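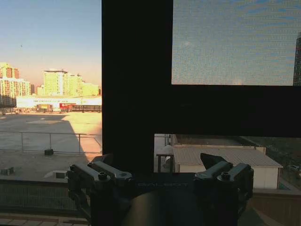
**Plinddale residents' meeting, July 29, 2025**

Present: 19 residents, plus one representative from Lloyd, the managing agent. Minutes of the April meeting were agreed with one correction: the lift contractor is Rundgate, not Cakine.

**1. Windows and screens**

The meeting discussed the black-framed windows on the high floors. Several residents want mesh screens on both openings. At present some windows have a screen on one side of the upright and nothing on the other, so insects come in when the unscreened side is open in the evening.

Cakine has quoted 166 pounds per opening, fitted. Lloyd said this was higher than expected and will ask for a second quote. Residents on the side facing the long white building asked that the mesh be as fine as the one already in use but easier to take out for cleaning. One resident objected to screens on every opening as they dull the view at sunset. It was agreed that screens will be optional, flat by flat.

Action: Lloyd to get the second quote and send a form to all 28 flats.

**2. Frame cleaning**

The outside of the frames was last cleaned before the April meeting. Dust has built up along the wide horizontal bars. Lloyd confirmed that one more clean is included in this year's charge. Residents will get a week's notice and should keep windows shut on the day.

**3. Open windows in wind**

Two complaints were received about windows banging at night. Residents are asked to use the catch. Flats with a broken catch should report it to Lloyd by email. Replacement catches are paid for out of the repairs fund.

**4. Lift**

Rundgate will replace the door sensor. The lift will be off for one morning, date to be put up in the lobby. A request for a seat on the middle landing was left over to the next meeting.

**5. Any other business**

The bin store light is still out. Lloyd to chase.

The meeting closed at 8.40 pm. Next meeting to be arranged once the second quote is in.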